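Brulwood workshop, floor cell 2
Return-to-service checklist after gripper fault
Filled in by the second-shift inspector. Comments are mine and were not softened.

Background: on Thursday the arm closed on a part, reported a good grip, and let go of it partway through the lift. It did not stop. It carried on to the drop point with nothing in the fingers and logged the cycle as complete. Tustetti, who look after the arm for us, put it down to "a one-off sensor event." I have read that phrase on three of their reports now.

1. Lockout and access

1.1 Power isolated before hands go near the fingers: YES
Tag was on, key was in my pocket.

1.2 Emergency stop tested from both sides of the cell: YES
Left-hand button is stiff. It works, but you have to mean it. Ask for a new one.

1.3 Work area marked: PARTLY
The tape stops short of the corner. Same comment as last time.

1.4 Speed limit for hand work set and locked: NO
Set, yes. Locked, no. Anyone with the pendant can raise it. Tustetti say the limit "is normally left alone." I would like it locked.

2. Fault record

2.1 Log pulled and saved: YES
The dropped part is in cycle 799. The log calls it a success.

2.2 Error code raised at time of fault: NO
This is the whole trouble. If the arm had thrown a code we would be having a shorter conversation.

2.3 Supplier explanation received in writing: YES
One paragraph. It blames dust. I asked where the dust was found and have not had an answer.

2.4 Fault repeated on purpose: YES
We ran 30 grips with a thin test strip. Two were reported as held when the fingers had closed on nothing. So much for the one-off.

3. Gripper

3.1 Fingers free of cracks, ridges not worn smooth: PASS
Checked under a lamp, both faces. Replacement set is on the shelf.

3.2 Finger screws at correct torque: PASS
One took a small turn before it clicked. Noted, though I doubt it explains anything.

3.3 Grip threshold matches the sheet: FAIL
Sheet says 900 on the controller's scale. Controller was set lower. No entry in the change log, so either it was changed without a note or it was never right. I don't know which is worse — both mean the sheet is decoration.

3.4 Cable strain relief: PASS

3.5 Empty-grip check switched on: FAIL
Switched off in the Ivel controller software. Tustetti say it slows the cycle. It does, by a hair. Turned back on and tested with the same strip. It caught every empty grip I gave it, and I will believe it properly after a week.

4. Soft and mixed items

4.1 Risk sheet covers soft, thin and crumpled items: NO
The sheet was written for hard parts of one size. Paper, tissue and fabric are not mentioned anywhere, and those are just what a force reading is bad at.

4.2 Items kept apart so the fingers meet one thing at a time: FAIL 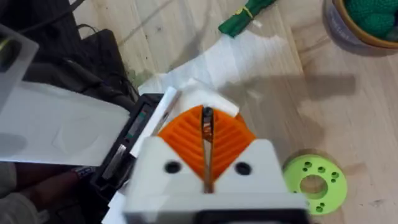 Crumpled tissue lying over the edge of a black device, directly under the fingers, and a gloved or sleeved hand off to the left. Clear the spot first, and keep hands out of reach until 1.4 is locked.

Baert: I'd go further than 4.2. Keeping things apart helps the arm, but the fault was that it claimed a grip it didn't have, and a tidy floor won't fix that. I would hold the cell until the threshold is signed for.

Agreed, and added as 5.2. Clearing the floor stays on the list anyway.

5. Release

5.1 Speed limit locked with a code: OPEN
5.2 Threshold reset, signed and entered in the change log: OPEN
5.3 Empty-grip check left on for all jobs: DONE
5.4 Risk sheet rewritten for soft items: OPEN
5.5 Second written answer from Tustetti, with the dust question answered: OPEN

Result: NOT RELEASED. Supervised runs only, at hand-work speed, one person on the stop button.

Job ticket 1949 stays open until every line in section 5 reads DONE.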